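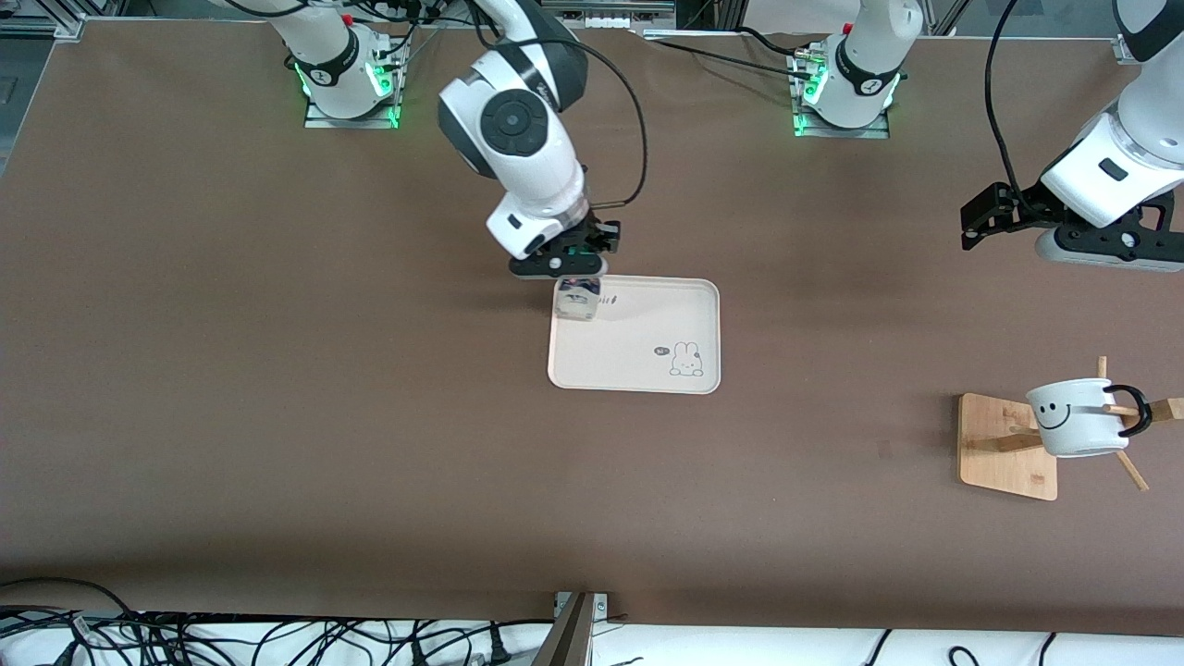

Fig. 3. Small cup going onto the upper-left corner of the tray.

Section 3: Setting a tray

The Grønli tray set (item 3104) comes with a leaflet promising that any table can be laid in 70 seconds. We timed it and don't believe it. Allow a few minutes the first time and ignore the leaflet.

Before you start

Clear the middle of the table. The tray needs a flat surface under all of it, and a folded placemat doesn't count as flat. The leaflet recommends the Sundow grip mat, sold separately as item 1310. Try the tray without it first. On a clean, dry tabletop we saw no difference.

Steps

1. Put the tray down near the middle of the table, raised rim facing up.

2. Turn it until the bunny is at the lower right, as seen from the seat. The speech bubble will be to the left of the bunny. If the drawing is upside down, so is your layout.

3. Bring the cup in from above, upright, and lower it straight down onto the upper-left corner. Don't slide it in over the rim. The rim is shallow, but it is high enough to catch the base of a cup.

4. Let go only when the base is sitting level. If the cup rocks, it is resting on the rim. Lift it and move it a little toward the center.

5. Add the plate, then the spoon. Leave the bunny showing if you are setting the tray for a child. Adults can cover it up.

Note: The leaflet says the cup corner "improves balance when carrying." Hauke Seidel carried loaded trays up and down our stairs for most of an afternoon in May and could not tell one corner from another. Upper left is used in this guide so that the steps match the figure. Left-handed users may prefer it too.

Caution: Fill the cup after the tray is on the table. A shallow rim will not hold back a full cup of anything.

Caution: "Wipe clean" on the Warker care card means a damp cloth. It says nothing about scouring pads, and Helge Sundqvist would not risk one on the printed bunny.

To clear the tray, take the cup off first, then work back through step 5. Storage is covered in Section 4.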